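We use cookies to keep you signed in and to remember which entries you have read. Accept / Manage preferences

Friday

Woke at 5 with the conviction that I had left the stove on in a house I moved out of nine years ago. Lay there feeling responsible for it. Then got up, since the dog had heard me breathing differently and considered the matter settled.

The choir business continues. I joined the Worthorpe Community Singers in the spring because my doctor said I should "do something with other people," and I took this as medical advice when it may have been a comment on my personality. We rehearse in the back of the old feed store, which still smells of molasses and oats, and which makes everybody hungry by the second song. Wagner Rezende conducts. He has a way of closing his eyes when the basses come in that I used to take for rapture.

I am a bass. I am a bass in the sense that I can't get up to where the tenors are, and there are only so many places to put a person.

Tonight was the last rehearsal before the Ruawai concert, and we spent most of it on one piece, a sea song with a long held note in the middle where the whole bottom row is supposed to sound like water. We sounded like a refrigerator. Wagner said it was "getting somewhere." He did not say where. Alby Halliday, on my left, breathes in the same places I do, so every few bars the two of us drop out together and there is a hole in the ocean.

I had practiced, too. I practiced in the car and in the shower and on Wednesday in line at the bank, where I believed I was humming in my head. I have the recording Wagner sent around, and I have played it so often that the dog leaves the room at the cello.
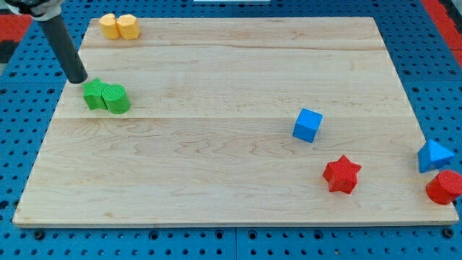 Marama Pirihi told me at the break that I was thinking about the notes too much and that I should pick one word in each line and just aim for that. She said it kindly, over a cup of that orange drink. I asked which word. She said any word, it didn't matter, and went off to find a cookie. So for the second half I aimed for "harbor," and I will admit that "harbor" went very well. It was the other eleven words in the verse that suffered.

Then the folders. The choir owns a set of black music folders, bought a long time ago from a company called Wastus that seems to have had strong feelings about elastic. Each one has a number inked inside the cover. Mine is 312. We have never had anywhere near that many singers, and when I asked Trudy Tomoana about it she said the numbers were like that when she got here. Tonight somebody had gone home with my folder and I was handed a spare, with a different arrangement of the sea song in it, one where the basses get the tune for an entire page. I didn't know this until I was already singing it. I want to say it was a bad moment, but for eight bars I was magnificent. Alby followed me. He told me afterward he thought there had been an announcement.

Wagner opened his eyes.

Drove home the long way past the reservoir with the windows down. The dashboard tells me I have put 3803 miles on this car since I bought it, and I would guess a third of those were to and from the feed store, in order to stand next to Alby and be a refrigerator. It was still light at the Drundier turnoff. There were people fishing off the wall and one of them had a radio going, some country thing, and I caught myself putting a bass line under it at the stop sign. It fit, too, or it fit well enough for a stop sign.

Supper was toast. There was a perfectly good chicken thigh but I'd have had to be a different kind of person to cook it at that hour.

To do before tomorrow: iron the black shirt. Find the other black shoe. Write back to Lachlan Pryor, who wants to know if he should drive all that way to hear us, and who deserves a truthful answer. I have started the email twice. The first draft said the soprano section is very strong. The second said there is plenty of parking.

Bus leaves at noon. Wagner wants us there 15 minutes early and has asked us to rest our voices until then, and I thought he looked at the bottom row a little longer than the others when he said it.

The dog is back on the bed. I'm going to run through the held note once, quietly, with the pillow over my face.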